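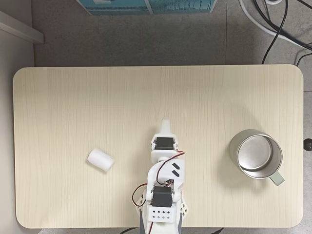 Fig. 1. Follower arm, mug and foam-like roll, from the overhead camera.

Session 3: Teaching by remote control

In this session you work the small arm from a leader arm. You hold the leader, the follower copies its joint angles, and the software records both the angles and the camera views. One run from start to finish is an episode. The task is to pick up the white roll and put it in the mug.

Before recording, line up the leader with the follower by hand. If they are far apart when you switch on, the follower will jump.

Move at a steady pace. Pauses get copied too – if you stop above the roll to think, the trained policy will often stop there as well.

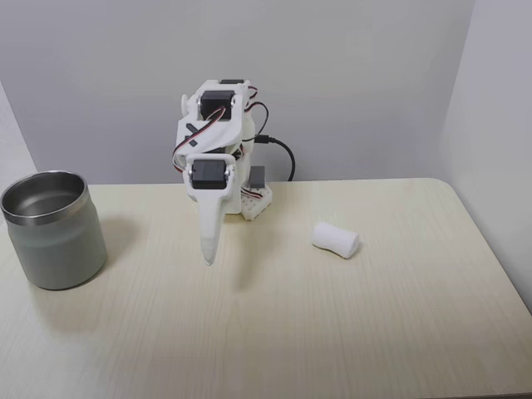
Change the start position of the roll between episodes, and turn it a little each time. Leave the mug alone for the first 11 episodes, then move it as well. Each pair needs 200 episodes by the end of February. Delete any episode where you knocked the table.

Watch the follower's fingers, not your own hand. Open them early and come down with one on each side of the roll.
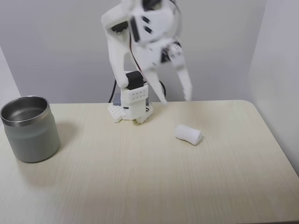 Fig. 2. Gripper open above the table, side view.

Save your files in the Dultero folder under your pair number. Questions about the leader arms go to Nkechi Effiong, and questions about marking to Mizanur Paul.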